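Ellwood Robotics Club
Minutes, 14 Aug 2024
Taken by the club secretary (me again, I lost the coin toss)

We started a little late because the projector wanted an update, so the first part of the meeting happened with everybody crowded around one laptop. The faculty advisor was out and sent a message saying go ahead, please don't order anything, and please lock the cabinet. The cabinet got locked. We did not order anything, although it came up more than once, see below.

Minutes from last time

Read and approved with one fix. I had written that the simulation team would "finish the bin task." The simulation team would like it known they said "start on the bin task." Fixed!

Where we are with Shim

For the new people (welcome, there were more of you than chairs, we're getting chairs): Shim is our arm-and-hand project. The hand has jointed fingers, which makes everything about ten times more annoying than the old two-finger claw and also a lot more fun. Nearly all the work this summer has been in simulation. The task for Bollau is the same as it's been all along: pick up a cup, get it into the bin, let go without flinging it.

The simulation team went first and had plenty to report. The Nullach scene is cleaned up now. They took out all the leftover clutter from the spring demo, so it's the table, the bin, the cup and the arm. The wall behind is plain gray on purpose, and we had a long-ish discussion about whether that's too easy on the vision side. One camp says a plain wall is fine while we're still working on the hand. The other camp says we'll pay for it in December. I think both camps are right, and so did most people by the end, so the plan is to keep the plain wall until the grasp is steady and then start messing it up with colors and textures.

They ran 2,000 tries with the new grasp settings over last weekend. Of those, 774 ended with the cup in the bin. There was a groan when that went up on the screen and then somebody pointed out that the run in July was so bad we didn't bother writing it down, so the groan turned into sort of a cheer. A success only counts if the cup is inside the bin when the clock runs out. Hitting the rim and bouncing onto the table is a fail, even when it looks cool.

What goes wrong, as best the team can tell from the replays:

The thumb gets there too early. It comes across the front before the other fingers have closed, and the cup slides away. Most of the misses look like this.

The cup tips on the way up, especially when the palm comes in at an angle. The taper doesn't help. The fingers want to slip down toward the narrow end.

Sometimes the grasp is perfectly good and the arm just drops the cup short. The team thinks that's a bug in how the bin position gets passed along, and they don't think it's the arm's fault. They asked for a week before anyone else touches that part of the code. Granted, with some teasing.

Long argument about the thumb

I'm not going to write all of it down. The short version is that half the room wants to delay the thumb by a fixed amount, and the other half wants it to wait until the fingers report contact. The fixed delay is easy and could be in by tonight. Waiting for contact is better if the contact readings are any good, and right now they're kind of noisy. A new member asked why we don't just do both and compare them, and there was a silence, and then we agreed to do both and compare them. Very glad this person joined.

Each version gets a short batch of 100 tries with the same starting positions, so we aren't fooling ourselves. If one is clearly ahead, that one gets the long run. If they're close we'll argue again next meeting and I'll bring snacks.

Starting positions

Right now the cup always starts on the right side of the table, on the arm's side, and the bin stays put near the middle. That was fine for getting going. Bollau's rules say the cup can start anywhere in the marked area, so we have to widen it at some point. Decision: not yet, thumb first. After that we move the cup toward the front edge a little at a time, and last of all we try it on the far side of the bin, where the arm has to reach over. I would personally like to see that one fail a few times on the big screen before anybody fixes it, because the replays are hilarious.

Somebody asked if the bin could start in different spots too. Yes, the rules allow it. Please nobody do it this month.

Bollau

Entry form is in. We put ourselves down for the simulation track only. There was some grumbling from the hardware people, who were hoping for the combined track, but we would need the real hand working by December and it's sitting in a box in pieces. They've agreed to spend the fall on wiring and calibration and to go for combined next year. They do get a say in the grasp settings, so that we don't end up with something that works on the screen and would shred a real motor. I thought this was a good compromise and I'm writing that down because it took a while to reach.

The write-up is the part everyone is avoiding. It's limited to a few pages and needs a picture of the setup, a description of the task, and a section on failures. I've started the failures section since I have all these notes anyway. If you have a favorite failure, send it to me with the replay file.

Money

We have $2,000 for the year, same as last year. Nothing spent so far. Requests were a second monitor for the simulation corner, replacement fasteners for the hand, and (from the back of the room) a beanbag. The monitor and the fasteners go on the list for when our advisor is back. The beanbag got a laugh and a surprising number of votes, so I guess that's on the list too.

Computers

The long runs are tying up the good desktop all weekend and the game design people would like it back sometimes, fair enough. From now on, put long runs on the sign-up sheet taped to the side of the desktop, with a start time and a guess at when it'll be done. If you stop somebody else's run by accident, tell them! We won't be mad. Okay, we'll be a little mad.

Also, please name your result folders something a human can understand. "final_new_really" has been found in three different places and none of them match.

New members

We're doing a beginner session before the next meeting, same room. You'll load the Nullach scene, move the arm with the sliders, and try to pick up the cup by hand. It's harder than it sounds and it's the best way I know to get some sympathy for the grasp code. No experience needed. Bring a laptop if you have one, share if you don't.

To do before next time

Simulation team: both thumb versions, short batches, same starts. Look into the bin position bug.
Hardware people: check the joint limits in the settings file against the real hand.
Me: failures section, send out the rules again, snacks if needed.
Everybody: clean up your folders. You know who you are.

Next meeting is in two weeks, same time. We wrapped up when the lights in the hallway went off on their timer and we had to find the door by phone flashlight. 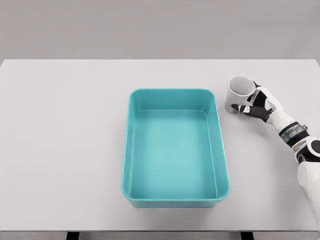 Filed under: Meeting Minutes / Shim / Simulation

Shim with the cup in hand in the cleaned-up Nullach scene, bin still empty. Look at the thumb coming across the front of the cup when you're thinking about the delay question. Replays are in the shared folder under the meeting date, and if you can't get into the folder, send me a message and I'll add you.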